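My dentist's office has started calling its waiting room a lounge. The chairs are the same chairs. The fish tank still has its one fish, who looks as if he read the sign too and has doubts.

I bring this up because renaming is now the cheapest form of home improvement, and businesses have caught on. My gym has "neighborhoods." My bank branch is a "studio," where I recently spent 15 minutes learning that it no longer handles coins. The apartment building on my corner, formerly 666 Mill Street and understandably touchy about it, has become The Galluson, and the rent went up $200 on the strength of the article alone.

I don't mind a grand name when something has been done to earn it. A diner called the Palace can be forgiven if the pie is good. What wears me down is the homework. Every new word has to be learned by the person paying, usually at the counter, usually with a line behind them. I once asked for a medium coffee at Pladetti and was told, kindly, that they had a "middle pour." I said that would be fine. It was a medium coffee.

My friend Anel Visser thinks I'm being a crank, and she has known me long enough to say so. Words change, she says, and I never complained when the stewardess became a flight attendant. True enough. But that change told you something about the job. "Lounge" tells you that somebody in June had a meeting.

Offices are the worst of it. I have worked in a hub, a hive and, for nine very long months, a "collaboration garden." All of them had the same shelf, the one where cables go when they've outlived whatever they used to plug into. You could call that shelf a resource library and it would still be a shelf.

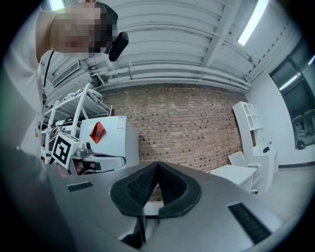

*White shelves, white cables. No rebrand required.*

So I've made a small rule for myself, which is to use the old word, out loud, politely, and see what happens. Mostly people know what I mean. The receptionist at the dentist's said, "You can have a seat in the waiting room," and then looked over her shoulder.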